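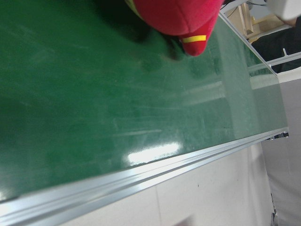 Lost property: how long does Stosley station keep things?

Left a cloth bag on the 21 bus to Stosley in February. It had a library book, one glove and a soft toy in it, the last of which is the only item my daughter has mentioned since, at length, mostly at bedtime. The depot says ask the station, the station says ask the depot. Has anyone got something back from either of them?

Hjalti Þrastardóttir
21 March 2019

3 answers

Kaushik
Neither. Anything found on the 21 goes to the Stornulon office after four days, above the key cutting place. They keep it for 7 weeks, then it goes to charity. Go in person and take some sort of ID. They will ask you to describe the bag, so have a better answer ready than "bag-shaped", as I did not. It cost me about £4 to get an umbrella back, which was more than the umbrella.

Flillness
have you tried ringing them

Old Route 4
Kaushik is right about the office but the hours on the door are out of date. It shuts for lunch, and lunch is a broad idea up there. Mornings are best. Ask them to look in the children's box as well as under bags, as they split things up when they log them – I found my scarf under "clothing" and the hat that was pinned to it under "other". The library book has probably gone back to the library by itself. Check before you pay the fine.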